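Okay friends, I've been promising a thread on health insurance appeals since December and I finally have a cup of coffee and an hour to myself, so settle in. It's a long one, and I tend to wander (you know this about me by now).

Background for the new folks: I'm Wubit, I live in Galtcombe, and I spent nine years answering phones in the billing office at the Narkwood clinic. I'm not a lawyer. I just talked to an awful lot of people who were holding a letter they couldn't make sense of, and last winter I became one of them myself.

My letter was for physical therapy on my shoulder. My plan had approved 14 visits, I went to every one of them and did my homework like a good girl, and then the Voswood plan people wrote to say the last several were "not medically necessary." The bill that came after was for $700. I sat down on the stairs and read it twice.

First thing, and please hear me on this: a denial letter is the start of a conversation. It feels final because it's written that way, all those stiff paragraphs and the code numbers. Read down to the part about your appeal rights. There will be a deadline in there. Write it on the calendar in the kitchen, in pen.

Second, call and ask for your whole claim file. You want the notes the reviewer looked at, and the rule they used to say no. Mine ran to 79 pages, and most of it was the same fax cover sheet over and over, but on one page I could see that my therapist's progress notes had never been attached. There was my whole case, right there!
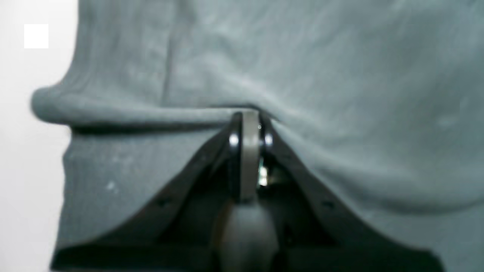 Third, sort your papers before you write one word of the appeal. I know, I know. The pile gets so big and so dull that you'll do anything else first, and I have been known to go fold every towel in the house. But a gray-green bit of cloth all bunched up in a thick roll is easy to shake out and start over, and so is a stack of bills, I promise you. Put them by date of service (the day you were seen, never the day they mailed it) and match each bill to its explanation of benefits with a paper clip.

Fourth, ask your doctor's office for a letter, and tell them exactly what the denial said. Speaking from the other side of that desk, we got a lot of calls that were just "can you write me something," and what went out was something. If you read us the wording off the page, the letter could answer it. Be nice to whoever picks up. They have had a day.

Fifth, keep your own letter short. Mine was one page. Name, member number, claim number, what was denied, why that's wrong, what's attached, what I want you to do. I had a much longer draft with a good deal of feeling in it and my sister made me put it in a drawer, bless her.

Then you wait, and I won't sugarcoat that part. I called every other week and wrote down the name of each person I spoke with and what they told me. A lady in the Manurung office was so kind that I wrote to her supervisor about it.

I had my answer well inside 90 days. They paid all but one visit, and I decided I could live with one visit.

If yours comes back no a second time, ask in writing about an outside review. Your state insurance department can tell you whether your plan qualifies, and they were very patient with me on the phone.

Replies are open and I'll be in and out all evening. Please black out your member number before you post a picture of your letter, sweethearts. I've already had to message two of you.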